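About Wurlow School of Glass and Bench Skills

August | By the Wurlow office

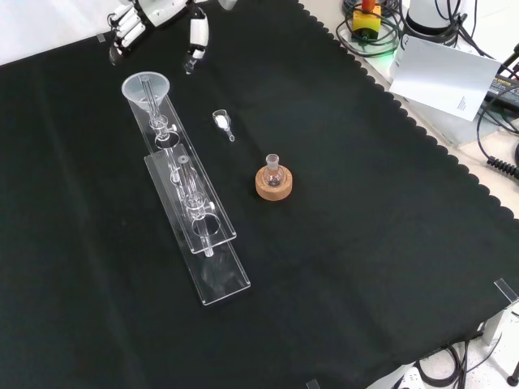
Wurlow teaches people how to work at a bench. Our students come to us from high schools, community colleges, small breweries, water districts and family businesses, and most of them stay for one term. We are based in Paredes, in the old seed warehouse on the Stellgate side of the river, and we have been in the same building since we opened.

The school started with a single evening class in basic lab practice. A local employer needed new hires who could weigh a sample, read a volume correctly and write down what they did. The college programs nearby were good but long, and they didn't run at night. We offered a seven-week course that met after work, and it filled. The next one filled too, so we rented the rest of the floor.

What we teach

We run two main programs. The first is Bench Foundations, which covers measuring, mixing, cleaning, labeling and record keeping. It assumes no science background past what you would get in ninth grade. The second is Water and Beverage Testing, for people who already have a job in one of those fields and need to do their own routine checks.

Both programs meet at 6:15 in the evening. Bench Foundations is taught in Paredes only. Water and Beverage Testing is also taught at our smaller site in Prultden, where parking is easier and the rooms are quieter.

We also offer short day classes during the summer. These change from year to year. Past subjects have included keeping a lab notebook, calibrating a scale, soap making for small sellers, and the math of dilutions. The dilutions class is the one we get asked to repeat most often.

How classes work

Classes are small, and every student has a place at a bench for the full session. A normal evening begins with a short talk, then a demonstration, then bench time. Students write up their work before they leave. We don't assign much homework, but we do expect people to read the sheet for the next class ahead of time.

There is no final exam. Students finish by completing five practical tasks, signed off by an instructor as they go. If a task doesn't go well, you can try it again at the next session - most people repeat at least one. A certificate is mailed after the last sign-off. It isn't a college credit and we don't present it as one, though several employers in the county accept it for entry-level work.

Who teaches here

Our instructors have all worked in the kind of labs they teach about. Some are retired and some still hold day jobs in testing, food production or hospital supply. New instructors sit in on a full term before they lead a class of their own.

Cost and help with cost

Tuition is set once a year and posted at the front desk and in the course booklet. It includes materials, goggles and a notebook. Students under financial strain can apply to the Stellgate Fund, which pays up to $1,000 per person toward either program. The application is two pages long. It asks what you do now, what you hope to do next, and what you can afford to pay.

Employers who send groups are billed separately and should call before enrolling anyone.

The building

The front door is on the river side. There is an elevator to the left of the stairs, and the classrooms are on the second floor. Street parking is free after 5 in the evening. Food and drinks have to stay in the break room, including water bottles with lids.

Visiting

You are welcome to come see a class before signing up. Call the office in the afternoon and we will find an evening that works. Please wear closed shoes and tie back long hair, even if you only plan to watch. The office is open until 7 on class nights and can take registration forms in person or by mail.

14 shares | 3 comments

Related pages

Course booklet and term dates
Apply to the Stellgate Fund
Directions to the Prultden site
Summer day classes
Information for employers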